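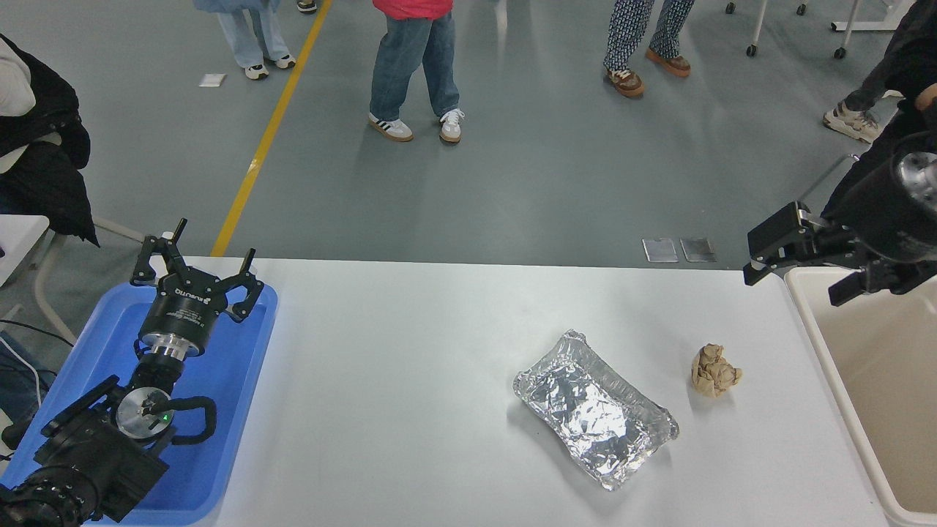 Why does a robot need examples in order to learn a task? A learning system has no built-in idea of what "clear the table" means. It has to be given many recorded attempts, each pairing what the cameras saw with how the arms moved, and it works out from these what to do next.

Chapter 2
Gathering Examples

Chapter 1 treated the training set as something already on disk. In this chapter we go back a step and look at how the recordings are made. We follow one task, sorting trash from a tabletop, as it was recorded by a team at Grallaven using a two-armed station and the Havov logging software.

One recorded attempt is called an episode. An episode starts from a chosen layout of objects and ends when the operator marks it finished. The team planned 32 layouts and recorded 30 episodes of each - enough to train a first model, though not a reliable one.

Layouts matter more than beginners expect. If the paper always lies in the same spot, the system may learn the spot and ignore the paper. Objects are therefore moved, turned, and swapped between episodes, and some layouts hold a single item. 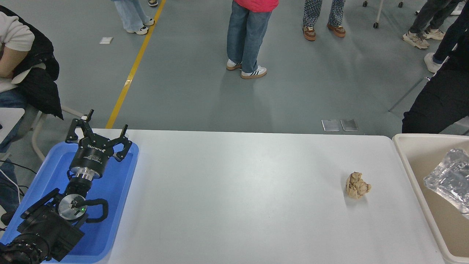

Figure 2.1 A crumpled ball of brown paper on the table, with a plastic bag in the bin at right.

The state of the bin is part of the layout too. A bin with something in it looks different to the cameras from an empty one, and both should appear in the set. Section 2.2 gives the log sheet used to record such details, and Section 2.3 deals with failed attempts - which to keep, and how to label them.

© Tosel Press. All rights reserved. Back to top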